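Workplace Help > Small firms > Staffing and change

Folding robot coming in, what happens to the folding table staff?

Posted by Amerley Sulemana
Tuesday, February 11, 2020

I supervise the finishing room at a linen hire firm called Naidoo. We do napkins, tablecloths, aprons and some chef's wear for restaurants and two hotels. There are 22 of us on the finishing side over two shifts. The owner has signed up for a trial with Derkix, who are putting in two arms to do napkins and small cloths. The trial runs to August and then he decides whether to buy.

He has told everyone that no jobs will go. I believe him as far as it goes, but he hasn't said what people will be doing instead, and I am the one being asked every break time. Some of my folders have been on that table for years and are paid partly on piece rate. If the arms take the napkins, what is left is the awkward stuff, which is slower, so on the present rates they would earn less for harder work. I have raised this once and was told we would look at it later.

The arms are slow at the moment. They do fine with a cloth laid out square and they struggle when one comes down crumpled or doubled over on itself, so one of us ends up straightening it.

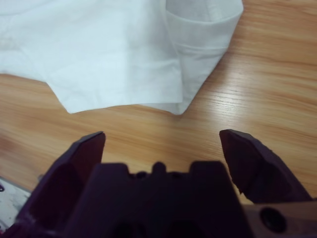

Mitsuko Hamada asked whether the straightening was being written down anywhere. If it isn't on a sheet, she wrote, it will be treated as if it takes no time, and in August the figures will show two arms folding napkins with no staff cost against them.

It isn't written down, no. We do it in passing. I can start a sheet tomorrow.

What I would like to know from anyone who has been through this:

Should the piece rate be sorted out before the trial ends or is it normal to wait?
Who should be minding the arms? At present it is whoever is nearest.
Do people get any sort of grade or pay change for it?

Diane Nguyen
Marked as helpful by 10 people

We went through this at Zellodgate, packing not laundry, but the questions were the same.

Sort the pay out now. You don't need the final answer, you need a holding one. What we got was average earnings protection for the length of the trial: they took each person's average from the twelve weeks before the machines arrived and nobody was paid below it. It was one side of paper. It cost the firm very little because output hadn't dropped yet, and it stopped most of the arguments. Once the trial ends and the machines are bought you have much less to bargain with, so ask while he still wants everybody's cooperation.

On minding the arms, don't leave it at whoever is nearest. We did that for the first month and it fell on the same two people every day, because they were good at it and stood closest. Their own counts went down and they got a talking-to from a manager who didn't know why. Put names on a rota, an hour or two at a time, and take those hours off piece rate altogether.

On grade, we asked and were refused at first. We went back with a list of what the minders did in a week: clearing stops, resetting after a dropped item, checking the finished pile, telling the engineer what went wrong. With the list in front of them they agreed a small hourly addition. It is still paid. Not everybody wanted the role, and that was allowed.

One other thing. Have the first week of your sheet signed by somebody on each shift. Ours was challenged as guesswork until we did.

Yasuo Hirano

Depends on your contract. If piece rate is written in, he can't just change what counts as a piece without agreement. Get advice locally, I'm not a lawyer.

Junpei Hamada

I worked alongside a Cerkari folding line at my last place. Different machine so I can't speak for yours. The part I'd warn you about is the noise and the boredom. Before, we stood round a table and talked. Afterwards there was one person per station and you couldn't hear anyone. Three of the older ones left within the year and none of them had been let go. Nobody had thought about it at the layout stage. If they haven't bolted anything down, ask for the hand table to stay in one piece and for the arms to go at the end of it.

On the good side, my wrists are better than they were. The plain napkins were the worst job in the building for that and I don't miss them.

Amerley Sulemana

Thanks all. I have made up a sheet with columns for time, which arm, what we did and initials. The earnings protection idea is going to the owner on one side of paper as Diane says. Nothing is bolted down yet so I will ask about the table at the same time. Yasuo, it is in the contract for the folders but not for the two newest starters, so I need to find out where that leaves them.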